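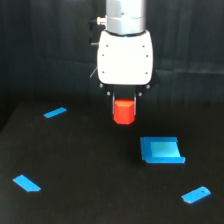

Okay, so rests. I want to start with the rests because when I joined the Castlow community choir I thought a rest was time off. You stop singing, you have a sip of water, you look at the clock. Our first big piece was by Hjaltadóttir, the one with the long title I still can't pronounce, and there's a gap on the second page where all four parts go silent for 2 bars. We were terrible at it! People coughed, people turned pages, one of the basses came in early every week. What finally helped was thinking of the next note as something you're already holding, like that red block up there over the black surface. You've got it, it's in the air, you haven't put it down yet. So breathe at the start of the gap and keep the breath open until you come in.

(Play the clip. Stop before the altos enter. Let the room sit in it for a second, even if it feels rude.)

Did you hear the hall in that? We recorded in the Kidier building, the old one with the tile floor, and the echo hangs on forever. In our regular practice room the same gap sounds dead, so we rushed it. I'd been blaming the tenors for that all winter. Sorry, tenors.

Next thing, page turns. If you're singing from a book, please, please mark your turns before the first full rehearsal. I use a soft pencil and write the first word of the next page in the bottom corner. Some people copy the whole next line, which seems like a lot of writing to me, but they never get lost and I do, so maybe try it.

(Hand around the marked-up score. Get it back this time.)

Now, breathing together, or really not together. On the long held chord at bar 139 you can't all breathe at once or there's a hole in the sound you could drive a truck through. Pick a spot in the middle of a vowel, drop out quietly, come back in softer than you left. Your neighbor picks a different spot. Talk to your neighbor! I sang next to the same person for most of a year before we figured out we were both breathing after the same word.

We can try it now. Everybody hum something low, whatever's comfortable. I'll wave when I want you to stop, and it'll be longer than you'd like.

(If they giggle, let them giggle, then start over.)

Last bit is about February, when half the choir has a cold. Come anyway if you're past the sneezing stage, sit in the back, and follow along in your score. I learned the whole middle section of the Flusetti carol that way, with no voice at all, just mouthing it and tapping my knee. When I got my voice back I knew where everything went, even the awful key change.

Questions, then coffee. Cups are by the piano, NOT on the piano.

Related talks
Warming up when you're running late
Reading music as an adult beginner
Singing in a language you don't speak
How we pick a spring program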